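Ukville Room Rentals: Questions We Hear a Lot

Welcome, and thank you for thinking of staying with us! Ginette Gilbert and I (Nadège Perrin) look after 16 furnished rooms in the old Collet building, and we love a good question. Below are the ones that land in our inbox most often, with answers as full as we can make them.

How long can I stay?
The shortest stay is one month and the longest is a year, although we have been known to stretch that for people who water the plants. If you know you'll want to stay on past January, please tell us early, as that is when the nursing students arrive and the rooms go quickly.

What does a room cost?
A standard room is $800 a month and the large ones on the garden side are $1040. Heat, water and internet are all in the price. The deposit is one month's rent, and you'll have it back within 34 days of handing in your keys.

Can I bring my own furniture?
A chair, a lamp, a bookcase, by all means. Beds and wardrobes have to stay where they are, I'm afraid, because the stairs are narrow and we have no place to store them.
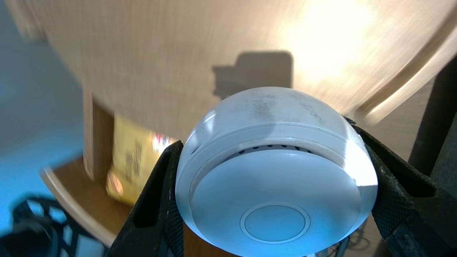 How often do you clean?
Zohreh Rezaei does the hallways, the kitchen and both bathrooms twice a week, and she is a marvel, but your own room is yours to keep up. We only ask that you run a vacuum over the floor now and then and don't forget the things higher up, which everybody does (me included!). Dust settles on anything with a rounded top, like the grey smudges on that white dome, and it gets into small vent slots too, so a dry cloth and a soft brush are your friends. Please don't spray cleaner straight onto anything electrical. The cloths are under the kitchen sink, in the blue bucket.

May I have guests?
Of course! Friends are welcome until eleven, and overnight guests up to three nights a month. Just leave us a note so we know who is on the stairs.

Is there laundry?
Two washers and a dryer in the basement, free to use. Please empty the lint tray when you're done.

Whom do I call if something breaks?
Ring the office first. If it's after hours, the number on the back of your door goes straight to Ginette, who really doesn't mind.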